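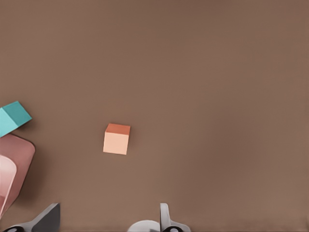
Olla wrote in to ask whether you really have to weigh the flour, or whether a cup will do like it did for her grandmother. A cup will do if you own her grandmother's cup, her grandmother's flour and her grandmother's arm. The rest of us should get out the scale.

How to double a bread recipe without regretting it

The recipe I'll use makes one Stutwood loaf, named after the street where I ruined the first few. It calls for 802 grams of dough. Two loaves would be 1,604, and I'd go a little over – some of it will stay on your hands, the bowl and probably the faucet.

1. Write the new amounts down before you touch anything. Doubling in your head works fine until the phone rings between the water and the salt.

2. Double the flour, water and salt exactly. Go easy on the yeast. I use 4 grams for a single loaf and less than twice that for two, as a big lump of dough holds its warmth and rises faster than you planned.

3. Mix in the largest bowl you have. Then find a larger one. 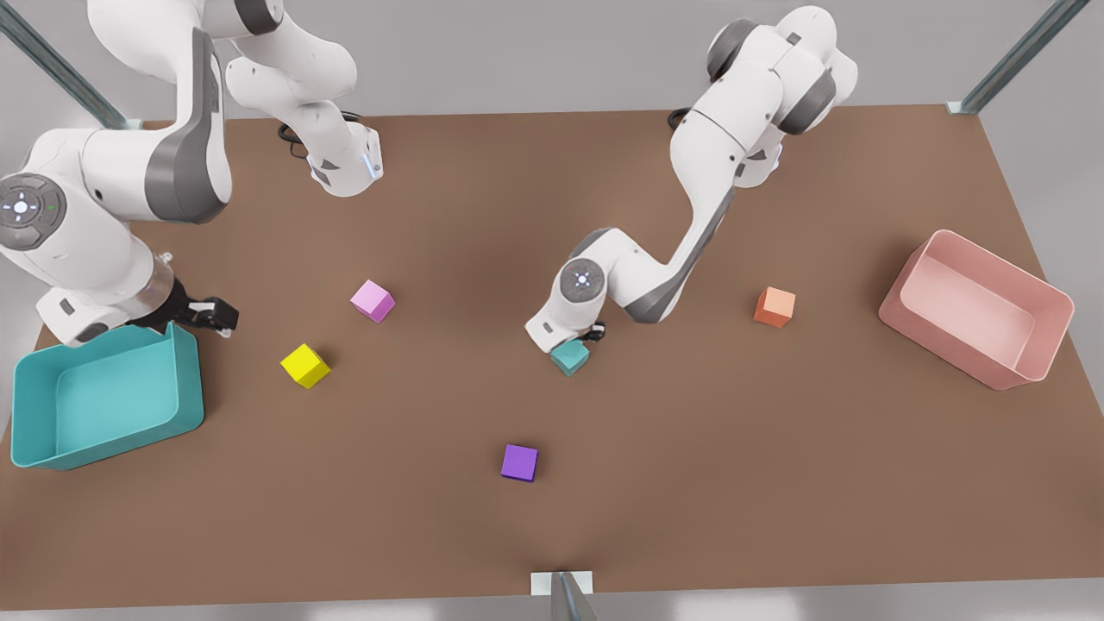
4. Divide the dough after the first rise, with the scale still out. Eyeballing it gives you one loaf and one large roll.

5. Bake both on the same rack with a hand's width between them. Swap them halfway through. Start checking at your usual time and expect to wait longer, and pull them when the middle reads 190 on the thermometer (Fahrenheit, please). My Reddy oven runs cool on the left, so that loaf gets extra minutes and a stern look.

6. Let them cool completely. I have never managed this step.

Freeze the second loaf sliced. Frozen whole, it makes a very good doorstop until December.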